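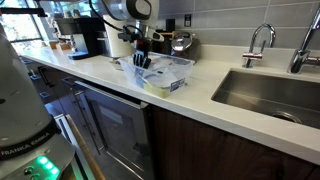
Melina Kouris

A free code of good practice for robot arms working in home-style kitchens is published today, 19 May 2021, by the Mavesthorpe group, and we are delighted to see it out!

The Mavesthorpe Kitchen Code is written for the people who set up and run arms among sinks, worktops and cupboards, where the layout was planned for cooks and the guidance for factory cells is a poor fit. It covers reach near taps and sockets, cable routing, gripping clear plastic tubs, and what a status light must tell a person walking in. Where two arms share a worktop, each needs its own stop button, and one stop must halt both.

Drafting began in January with engineers from Naton and Mészáros. An open call for comments brought in 727 replies, many of them wonderfully detailed (the section on handing over sponges and cloths was rewritten twice).

"I've wanted something like this on my bench for years," said Bence Katona, who edited the code. "People sent us drawings, near-miss notes, even a whole page on saucepan lids. It's a far better document for it."

The code has seven sections and a checklist to pin up by the door. Prirnach will run the first training days, with places for up to 906 people, and Zsolt Takács is taking bookings now. Comments on the next edition should go to Melina Kouris at the Mavesthorpe office.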